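Hurano Sorting Baskets

Home > Storage > Workroom and shed > Small baskets

Shallow plastic baskets for small parts, offcuts and short lengths of wire. Sold singly or as a set of three (two teal green, one pale lavender). Supplied by Gulora.

In stock. Orders placed before 14:00 leave the same day. No despatch on Saturday.

Product details

Shape: rectangular, rounded corners
Material: plastic
Sides: perforated
Floor: open grid (teal green)
Colours: teal green, pale lavender
Weight of one basket: 200 g
Trade carton: 14 baskets
Item group: Hurano small storage

About this basket

The Hurano is made for a worktop or a shelf. The sides are low enough to reach over, and the baskets can stand next to each other along the back of a bench with the working space left clear in front. Dust and small clippings fall through the floor of the teal green basket, so put a sheet of paper under it if that matters to you.

Most people who buy the set use it to sort wire by colour. Reds go in one basket, yellows in another, and whatever is left goes in the third. Thin wire springs open when it is put down, so give long pieces a loose coil first. Very fine strands can catch in the holes. Lift them out by the middle and don't pull on the end.

The lavender basket is there to make one group easy to find. If you want all three in one colour, say so in the order notes and we will change it at no charge, stock allowing.

Cleaning and care

Wash by hand in warm water with washing-up liquid. Do not put in the dishwasher. Keep away from heaters and soldering irons. The colour may fade a little on a sunny window sill. 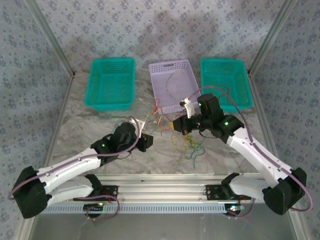
Tangled wire is best pulled apart on the bench before sorting. Start with the thickest pieces, put the short ones to one side, and fill the baskets as you go. A basket that is too full is slow to search through, and a second one costs less than the time lost.

Customer comments

"Bought three for the repair table and went back for more. They don't slide about much. I would like a lid." Hema Gounder

"Good size for offcuts. One arrived with a scuff on the rim and was replaced in August without any fuss." Tharun Nadar

"Fine for wire, too open for small screws." Ulla Hakala

Lids and dividers

There is no lid for the Hurano. For screws, washers and other small items, see the Nivinis tray, which has a solid floor. Paper labels for both are listed under Amissah.

Trade orders

For full cartons, write to Jagadeesh Amin at the trade desk with your delivery address and the colours you want. Mixed cartons are possible.

Returns

Unused baskets can be sent back within 14 days. Please keep the packing slip.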